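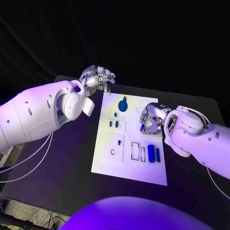
A white board set with small parts, on a dark table.

CIRNHOLM, February - Juturano, the maker of replacement parts for household sewing machines and small appliances, will open a repair parts counter in Cirnholm this spring. The counter will sell single parts over the desk, with no minimum order, and will take in items for repair five mornings a week.

The Cirnholm counter is the company's first outside its main warehouse. It will open with 1000 part numbers on the shelf. Parts that are not held in the store can be ordered at the desk and picked up there, with no delivery charge.

Until now, customers in the area have had to order by mail. Juturano said that many of those orders were for one low-cost item, such as a belt, a foot pedal spring or a bobbin case, and that shipping often cost more than the part. Prices at the counter will be the same as those in the printed catalog.

The store takes over the former Hegedűs hardware shop, which closed last year. The wooden drawers along the back wall have been kept and relabeled, and the old key-cutting bench is now the intake desk for repairs. The floor area is 312 square feet. There is street parking in front and a step-free entrance from the side lane.

Repairs will be limited at first to sewing machines, hand mixers, irons and desk lamps. Customers will be given a written price before any work begins. If the repair is declined, the item is returned and no fee is charged. Most jobs will be ready within 21 days. Work that needs an ordered part may take longer, and customers will be told so when the part is requested.

All repairs carry a warranty of 100 days on parts and labor. The warranty does not cover power cords that have been cut or altered by the owner.

Juturano will also stock the Senix line of hand tools, including screwdrivers, tweezers and oilers, for customers who prefer to do the work at home. Free instruction sheets for common jobs will be kept at the desk. The first sheets cover changing a drive belt, cleaning a feed dog and replacing a lamp socket. More will be added during the year.

Customers looking for a part are asked to bring the old one with them, or to write down the model number from the plate on the underside of the machine. Staff can match many older parts by size.

The counter will be open from 8:30 a.m. to 5 p.m. on weekdays, with repair intake until noon. The opening date will be posted on the shop door and in the spring catalog.

About Juturano
Juturano makes and sells replacement parts for sewing machines and small household appliances. Its catalog is mailed twice a year and is free on request.

Press inquiries: Juturano press office, Cirnholm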